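Courses > Wood Technology > Unit 5 > Handouts

Wood Movement in Solid Panels
Posted 14/05/2024
7 comments | 23 shares

Wood takes up moisture from damp air and gives it off in dry air. As it does, it swells and shrinks. Along the grain the change is too small to matter in furniture. Across the grain it can split a tabletop or jam a drawer.

Terms you need for the test:

Tangential movement: change in size along the growth rings. This is the larger figure in nearly all species.

Radial movement: change in size at right angles to the rings, often half the tangential figure.

Flat-sawn boards move mostly tangentially across their width. Quarter-sawn boards move mostly radially, so they stay flatter and cost more.

A panel glued up in the Osby workshop in summer will be narrower by December, when the heating is on. Fasten it so the width can change. Slotted screw holes, wooden buttons and figure-eight clips all work. Do not glue a solid top to its frame.

Edge joints run with the grain, so both planks move together and the seam is under little stress. A breadboard end crosses the grain. Glue it at the center only.

Read Lazarević, chapter 5, and look over the Julleck table drawings before the next session. 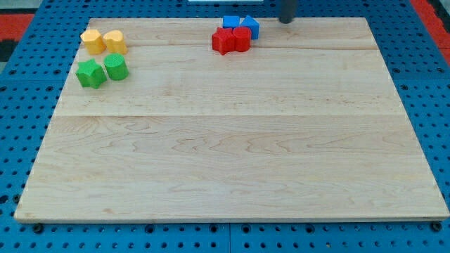
Does a coat of varnish stop a panel from moving?

A finish slows the exchange of moisture but does not stop it. Coat both faces the same way, or one side will take up moisture faster and the panel will cup.

Exercise sheet: page 86 of the course pack.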